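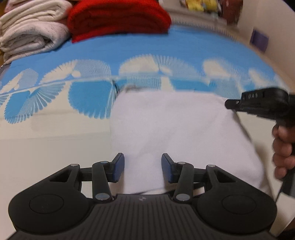

Handgate is a little program I wrote to keep people out of my files when I'm away from my desk, and I've been selling it from this page since version 2. It started as a tray icon with a lock button. You click the button, type a password, and the folders you picked are shut until you type it again. The icon is a blue rectangle standing on end, much like the blue pads on those two black fingers, and it turns gray when everything is locked. Yasmine Kettani drew it for me and I still like it!

Version 3 came out on 2024-07-23 and it's the biggest update I've done. You can now lock single files as well as whole folders, and each one can have its own password (my most requested feature, by a mile). There's also a timer. Set it to 2 minutes, walk off to get coffee, and Handgate shuts the folders for you — open documents get saved to a private copy first, so you don't lose your typing.

I rewrote the log too. It lists every wrong password with the time and the name of the account that was signed in. Sherif Ait Ali tested this part for me and kept sending me logs until I fixed the sorting, so thank you, Sherif.

A few things to know before you buy. Handgate doesn't replace your backup. If you forget your main password I can't get it back for you, so please print the recovery sheet during setup and put it in a drawer. USB drives work fine, but network drives are read-only while locked — I'm working on that one.

One license covers 3 computers in the same home. If you bought version 2 any time after February, the upgrade is free and your old key will work as it is. Everyone else gets the upgrade price, which shows up in the cart once you enter your key.

The trial runs with everything switched on. Questions go to me or to Amna Soomro, who answers the support mail when I'm asleep.

Fouad Lamrani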